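How to Check and Top Up Engine Coolant on the Skalville

By Parveen Munasinghe

Park on level ground and let the engine cool fully. The cap must not be opened under pressure.

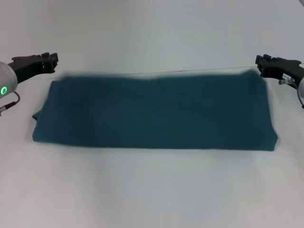
1. Release the hood and find the expansion tank, next to the battery tray. The level should sit between MIN and MAX.

2. Lay a folded cloth over the cap. Turn it a quarter turn, wait for any hissing to stop, then remove it.

3. Add coolant premixed 50/50 in small amounts – 100 ml at a time – until the level is just under MAX. Do not mix coolant types.

4. Refit the cap until it clicks. Run the engine for 3 minutes with the heater on full, switch off, let it cool and check again.

If the tank takes more than 700 ml, look for a leak at the lower hose clamp before driving.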